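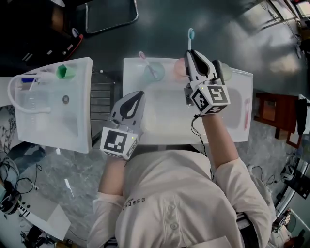
Aoife Buckley writes that the 80 mesh strainer in her Graseck unit ran a full winter on hard well water before the flow dropped, and that a rinse under the tap brought it back. She asks whether a finer mesh would do any good ahead of a mixing faucet. For most homes it would not. Finer mesh clogs sooner and does little for scale.

Graseck 893 Inline Strainer

The 893 is a cold water strainer for bathroom and utility sinks. It fits between the shutoff valve and the faucet supply hose and catches sand, pipe rust and bits of old washer. It does not soften water or remove chlorine, lead or bacteria.

Specifications
Body: brass, nickel plated
Screen: stainless steel, 80 mesh, removable
Maximum working pressure: 8 bar
Water: cold supply only
Mounting: any angle, arrow in direction of flow
Finish: satin

The body comes in one size. Older Plistbridge valves have a shorter thread and need the adapter ring, sold separately. The ring also fits Sarıgül valves made before the thread change – check for a groove behind the nut.

Fitting
1. Close the shutoff valve and open the faucet to let the pressure out.
2. Put a bowl under the valve and take off the supply hose.
3. Seat the flat washer in the strainer inlet. Do not use thread tape on this joint.
4. Turn the body on by hand, then a quarter turn with a wrench.
5. Connect the hose to the outlet, open the valve slowly and look for drips at both nuts.

Cleaning
Close the valve, unscrew the cap and pull the screen straight out. Brush it under running water from the outside in. White scale comes off in plain vinegar. Replace the cap seal if it has gone flat or hard.
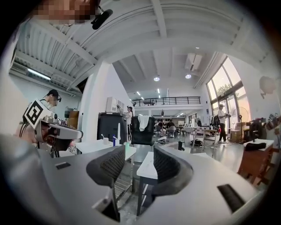 Spare parts
Screen, 80 mesh
Cap seal, pack of 8
Flat washer, inlet
Adapter ring, Plistbridge and early Sarıgül

Spares for the older Prallance body are no longer made. Remaining stock is sold until December. Parts questions go to Philomena Phelan at the order desk.

Page revised 24 Jun 2020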